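Small Baskets, Big Difference: the Clellach craft room gets sorted

If you've been in the craft room at Clellach since September you'll have noticed you can see the tables again! Bianca Chiriac and Raluca Rusu have been going through the shelves one at a time, and the whole place feels twice the size. Buttons with buttons, ribbon with ribbon, and all the odd wooden offcuts finally out of that awful biscuit tin.

The real heroes are the little black plastic baskets. We bought 47 of them from the hardware shop in Clostham (Ruaridh Nisbet carried them back in two trips, thank you Ruaridh) and they are brilliant. Square at the bottom, slightly flared at the sides, so a small hand can get right in and root about. The small round holes are handy too, as you can thread a luggage label through one and know what's inside.

We've also had a rethink about what goes on the tables. A plain pale cloth is lovely to sort on – small bits show up beautifully against it, and when you're done you can gather up the corners and shake the fluff out of the back door.

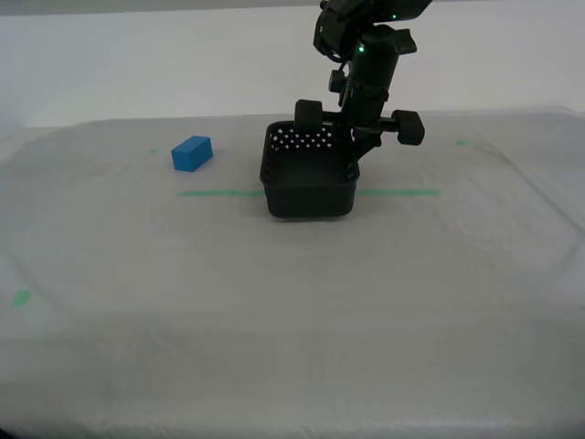
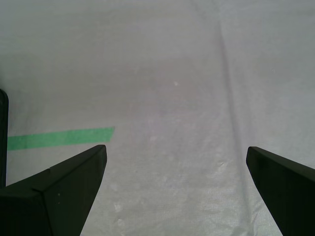

Black basket and blue block in the first picture, pale cloth in the second.

How to join in

The children's blocks are next. They've been living in three different cupboards and we'd love to get them all together by colour, blues first as there seem to be more of those than anything else. Come along any time after 10 in the morning and Raluca will hand you a basket and point you at a pile. It's surprisingly good fun, and the kettle is always on.

We could still do with:

Luggage labels, the brown card sort
A few more plain cloths, pale if possible, and it doesn't matter if they're creased
Lids for jam jars (Despina Ciobanu has 17 jars and not one lid)

Please leave anything you can spare on the bench inside the side door, with your name on it if you'd like the bag back.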